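Katach and Plakedholm Communities Sign Joint Heritage Accord

Plakedholm (Tandside News Service) - Representatives of the Katach Community Council and the Plakedholm Descendants' Association signed a joint heritage accord in June, setting out how the two communities will share records, care for burial grounds and speak together on matters of language and custom. The accord was approved by both member assemblies before the signing, which took place at the Plakedholm meeting house at 10 a.m. and was open to the public.

The agreement covers families who trace their descent to the river settlements of the Katach district and who later moved to the coast. For several generations the two groups kept separate membership rolls, held separate summer gatherings and dealt with the district authorities on their own. Many households appear on both rolls under different spellings of the same family name.

Under the accord, each community keeps its own council, its own bylaws and its own name. A joint board will meet four times a year, alternating between Katach and Plakedholm, with an equal number of seats for each side. The board may issue statements in the name of both communities only when both councils have agreed to the wording.

Of the ballots returned by Katach members, 258 were in favor of the accord and 59 were opposed. The Plakedholm assembly voted by voice and recorded its approval in the minutes.

Records and Language

The first task assigned to the joint board is the care of the Havlíček Collection, a body of letters, parish extracts and field notebooks that has been stored in Tandside since the closing of the old district school. The collection holds 4000 pages, many of them in the Katach language, and includes word lists that have never been printed. Copies will be made for both communities, and the originals will remain in Tandside under an agreement with the town library.

Access to family papers will be open to enrolled members of either community. Outside researchers will be asked to apply in writing and to state how the material will be used. Notebooks that describe burial places or ceremonies will not be released without the consent of both councils.

A printed word list for use in homes and schools will be prepared from the notebooks. The first printing is set at 1000 copies, to be distributed without charge to member households. Elders from both communities have been invited to review the spellings, which differ between the river and coastal forms of the language. Where no agreement is reached, both forms will be printed side by side.
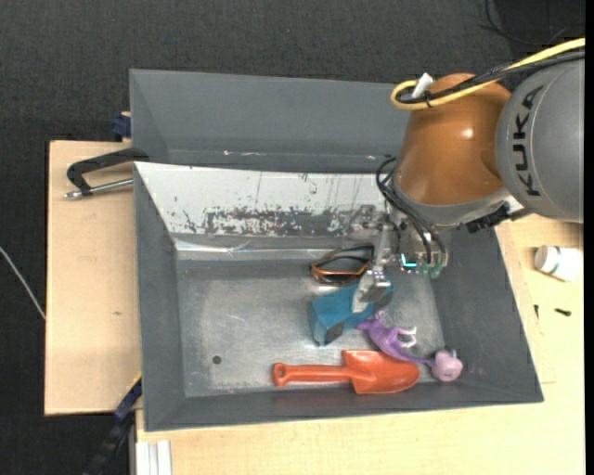
Burial Grounds and Next Steps

The accord also provides for shared care of the upper burial ground at Katach, where families from both communities are buried. The two councils will divide the cost of fencing and path repair equally. No stones will be moved or cleaned until a full register of the graves has been completed and read aloud at a meeting in each community.

The joint board will hold its first regular meeting in Plakedholm. Its agenda includes the appointment of a recording secretary, the rules for access to the Havlíček Collection and a common date for the summer gathering. Members who wish to place an item on the agenda should write to their own council office. The full text of the accord may be read at either office during business hours.

Contact the Newsroom | Copyright Tandside News Service. All rights reserved. | Back to top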